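Pose estimate jumps when the gripper closes on a translucent bin
Gredar Community > Perception and Tracking
Asked Sunday, January 26, 2025
Viewed 1179 times

saltness_ctl
We run visual-inertial odometry on the wrist view of a hand-held gripper and replay the trajectories on an arm. Tracking is fine during the approach. Once the fingers close on a white plastic container, the position estimate drifts by several centimeters and the replayed path is useless from there on. In the log I checked, the jump starts at frame 2135. IMU data looks clean. Feature count stays high, so the tracker never reports a loss.
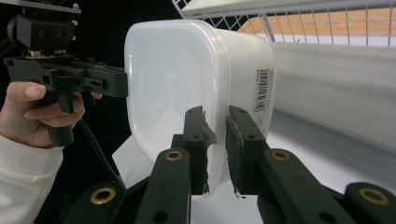
Fingers on the container, second gripper at left, wire shelf behind.

Most of the features end up on the barcode label and on the finger joints. Is there a setting for this, or do I need to change the map?

gotcombe
Your feature count is high for the wrong reason. The brass bushings and the drilled holes in the linkages are strong corners, and they move with the gripper. So does the label once the container is held. The solver sees a large set of points with no relative motion and decides the camera has stopped.

Two changes:
1. Apply a static mask over the fingers and linkages before feature extraction. Draw it for the full range of finger travel, open and closed.
2. Add a dynamic mask for the held object, switched on by gripper width. A rough polygon is enough.

Then set max_features_per_cell to 4. The wire grid will otherwise take most of what is left, and a repeating pattern like that gives bad matches. The second gripper and the hand should be masked too if they are in view for long.

riihimaki_b
just put more tags on the wall, worked for us

gotcombe
Tags help if they stay visible. At this distance the container blocks a good part of the view, so I would fix the masks first.

saltness_ctl
Static mask alone removed most of the drift. With the width trigger added, the jump at 2135 is gone. There is still a small step at release, where the dynamic mask switches off one frame too early. Marking as solved and opening a separate thread for that.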